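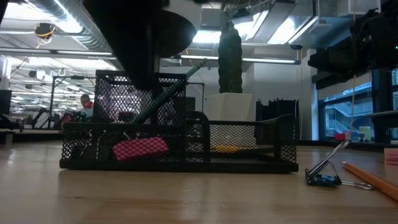 House rules for the arm table, second go

Search this site Search Go

Right. Writing this between a run and a train so excuse the state of it. I said back in February I'd put our table rules up properly and then didn't, and since then I've been asked for them often enough that a blog post is less work than another email.

Background, quick. We do desk tidying with an arm. Pens, clips, rubbers, sticky notes, mesh organiser, get the stuff in, get the stuff out, start again. Project is called Okeck, don't ask, it was a typo that stuck. Rules are what's left after a year of getting it wrong. They're not a standard. If you need the real standards go and read the real standards, and have your risk assessment signed before you switch anything on. This is the layer underneath. The boring layer.

Before power

Clear the table. Then put back only what is on the item sheet. Both halves matter. We used to skip the first half and just "check" the table, and checking a table you've looked at all day is no good, you see what you expect.

Phones, mugs, keys: off. Not to one side. Off.

Stop button where your hand already is. Press it once at the start of every session and make sure the arm really won't go. Then release. Yes every session. Yes even after lunch.

Look up. Anything hanging near the arm gets traced with your eyes from top to bottom, and you say out loud if it's within reach at full stretch. If you aren't sure, jog the arm there slowly with one hand on the stop. Cables move when people lean past them.

Speed

100 mm a second while anyone is teaching a new pose. No exceptions and no "just this one". 185 once the pose has been run clean at the slow speed with somebody watching. We haven't gone faster for table work and I can't see why we would, a pencil doesn't care.

I know of places that run a lot quicker. Fine. Different table, different assessment, different people.

Working near mesh

Mesh is horrible and deserves its own heading. You can see through it so you think you know where the edge is. You don't, not from the side. The rim is the thing. So:

- approach height gets set off the tallest rim in the whole organiser, never the compartment you happen to be aiming at
- long pencils first lean, then measure. A pencil standing in a tall compartment pokes out past the rim and is now the tallest thing on the table. Took us ages to write that down
- straight down, straight up. No sideways move until you're clear of the rim
- if the organiser shifts, stop and re-mark it. Don't nudge it back by eye and carry on

The last one is the rule people break. I've broken it. You get a run with the whole tray a few mm off and every result after is rubbish, and you only find out when you sit down with the logs in the evening.

Small things

Binder clips. Decide before the session whether handles up counts as a different item from handles folded. We say it does. Put it on the sheet, otherwise two people log the same clip two ways and you can't untangle it later.

Pencils can hang over the item zone but not over the table edge. Rolling pencil, someone grabs for it, arm is live. That's the exact sequence the rule exists for and it's the one I'd keep if I had to bin the rest.

Sticky notes stay in a stack. Loose ones go in the drawer.

People

2 people for anything new. One drives, one watches, and the watcher isn't on their laptop. One person is ok for repeats of a task that's been signed off.

Hands in only when the arm is stopped and the person driving has said "stopped". The word, not a nod. Bit silly when there's music on and you're shouting it, still do it.

Visitors stay on the far side of the tape. If they want a closer look, the arm stops first.

Logging

We've got almost 3,000 runs in the log now and the useful ones are the ones with a sentence attached. Tick boxes on their own told us nothing when we went back through. So: what was on the table, what got changed, anything odd. One line. Write it before the reset, you will forget by the next one, I promise.

We keep it in Memov because that's what was already there. A spreadsheet would do.

And if a run was stopped by hand say so, and say why. Nobody gets told off for a stop. Had that wrong early on, there was a bit of a score-keeping thing going and people were letting bad approaches carry on so as not to spoil the count. Awful idea. Count's gone from the whiteboard.

Still arguing about

Eye protection for pencil work. I say yes, others think it's over the top.

Whether the person who wrote a task can sign it off. Currently yes, I'd like it to be no by next year.

Marking out the organiser with tape or with a proper jig. Tape lifts at the corners and then you're lining up to a curl. Jig is half drawn and has been for weeks.

Will update when any of that is settled. If you run somthing similar and your rules disagree with these, send them over, esp anything about mesh. Train.

Posted Wednesday, December 8, 2021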